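Gloss level (furniture finishes)

Print this article | E-mail this article

Last updated: October 27, 2024

Gloss level, also called sheen, is a property of a coated surface that describes how much light it reflects in the mirror direction compared with how much it scatters. In the furniture trade the term is applied to lacquers, varnishes, oils, waxes and factory-cured coatings. Gloss level is separate from color, film thickness and hardness, although all of these affect how a finish is perceived.

Measurement

Gloss is measured with a glossmeter, which directs a beam of light at the surface at a fixed angle and records the amount reflected at the equal and opposite angle. The result is given in gloss units (GU) on a scale set by a polished black glass standard. The 60-degree geometry is used for most furniture work. Very shiny surfaces are often measured again at 20 degrees, and very dull ones at 85 degrees, where differences between samples are easier to separate.

Readings must be taken on a clean, flat area. On wood with open grain, a reading along the grain is normally higher than one across it, and both should be recorded. Curved parts such as turned legs and molded edges cannot be measured reliably with a standard instrument and are compared by eye against a reference panel.

Trade terms

The words matte, satin, semi-gloss and gloss have no single agreed meaning. One maker's satin may overlap another maker's semi-gloss. The Flornberg scale, used by cabinet shops in the Prudusham district, divides finishes into numbered grades and places the line between satin and semi-gloss at 50 GU. Work ordered to the scale is supplied with a sprayed reference panel, which is kept with the job papers.

Production of high-gloss surfaces

A high-gloss finish depends on the flatness of the material under it. Pores are filled, the surface is sealed, and several coats of clear or pigmented lacquer are applied. Each coat is leveled with abrasive paper after it has hardened. The last leveling pass is commonly made with 400-grit paper or finer, after which the surface is brought up with rubbing compounds and a soft pad. Skipping grades leaves scratches that show only under strong side light. 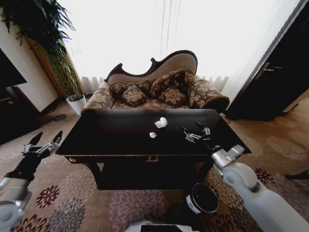 Dark colors make the greatest demands on this process. A pigmented black film absorbs most of the light that enters it, so that nearly all of the light reaching the eye is surface reflection, and any waviness in the film is seen as a bend in the reflected image. The effect is strongest at low viewing angles. A nearly black coffee table with a glossy top, standing in front of a bright window, picks up pale reflections across its surface, while the legs and lower frame can appear as a single dark block. Small white items such as tissue paper stand out sharply against a top of this kind, and lint and dust are similarly conspicuous. For this reason inspection of dark panels is carried out with a striped light source placed at the far end of the bench.

Reduction of gloss

Gloss is lowered in two ways. The first is to add a flatting agent, usually fine silica, to the coating before it is applied. The particles roughen the surface of the film as it shrinks. They also settle in the can, and a poorly stirred batch will dry unevenly. The second is to rub down a hardened gloss film with steel wool or an abrasive pad. Rubbed finishes have a directional sheen and tend to become shinier in areas of frequent contact.

Aging and defects

Haze is a milky halo around reflected highlights, caused by very fine scratches or by moisture trapped during drying. Orange peel is a regular, shallow waviness left by spraying. Sinkage occurs when lacquer continues to shrink into the pores over a period of weeks. The Brutow 737 method grades sinkage by comparing two readings taken on the same panel, one at delivery and one after storage.

See also: French polish; Lacquer; Rezaei panel test; Wood filler

Reader comments (3)

The section on rubbed finishes should mention paste wax. It changes the reading a lot on a satin top.

Is the 50 GU line measured at 60 degrees? The article doesn't say.

Reply to the above: yes, 60 degrees, along the grain. Our shop panels have it printed on the back.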